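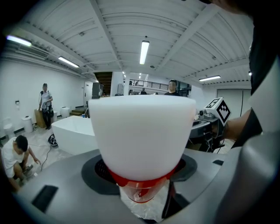
A white cup at the mouth of the gripper, with the marker block off to the right.

Review: Flilov hand-held gripper, club set

Our robotics club bought the Flilov set in October, after two terms of borrowing older gear from the Trunau lab. The set is 3 grippers, the printed marker blocks, a carry case and the recording software. We have now made 94 recordings with it, nearly all of them cups and small containers, and that is enough to say what it does well and where it gets on your nerves.

The club project is a simple one. Members pick things up and put them down by hand with the gripper, and the recordings go into training a small arm to do the same job. Nkrumah Antwi runs the recording side and I look after the files.

Set-up

The grippers come assembled. You charge them, pair them with a laptop and run a calibration that took us 9 minutes the first time and less after that. The printed manual skips the step where you assign a marker to each gripper. We found it in the help menu. If two grippers share a marker number the software accepts it without a warning and you get a useless file.

In the hand

The body is light grey and broad across the top, with rounded pads on either side of the opening. It feels solid. The grip suits an adult hand, but our younger members hold it with two hands and get tired quickly. Seidu Agbeko wrapped his handle in tennis racquet tape, and most people now ask for that one first.

Smooth, tapered cups are a fair test for any gripper. This one holds them well if you come in low and level. Come in high and the cup tips away from you. Soft packaging is harder again, and thin flat things on a hard floor are close to impossible.

The view

The lens is very wide. You get the ceiling, the floor and most of your clubmates in every recording, with the gripper body filling the bottom of the picture. That is useful for tracking, but large shiny surfaces nearby can take up half the view and throw back reflections. We now try to work further away from them. 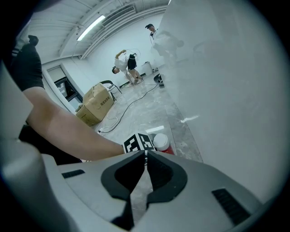 Marker and a small white lidded container just past the gripper opening, with a hand in close.

Markers

The black-and-white blocks are the best part of the set. The pattern is bold and the software picks it up at steep angles. The corners scuff, though, and a replacement pack costs more than it should. You can print your own faces from the file supplied — use matte paper, as gloss gave us dropouts under tube lights.

Software

Plain and mostly reliable. It names files by time only, so keep a notebook. Export is slow on our older laptop. The free version stops at 2,000 saved recordings, which we are a long way from reaching.

Compared with the Ernix

The Ernix we borrowed before this was lighter and had a better trigger, with less slack before the fingers moved. It also lost tracking whenever someone walked past. I would take the Flilov for a busy room and the Ernix for a quiet bench.

Carry case

The Carrier case in the set has foam cut-outs for the grippers and none for the chargers. Ours travel in a lunch bag.

Worth buying for a club that already has a supervised project under way. A first-year group would do better to borrow one for a term and see how many recordings they get through.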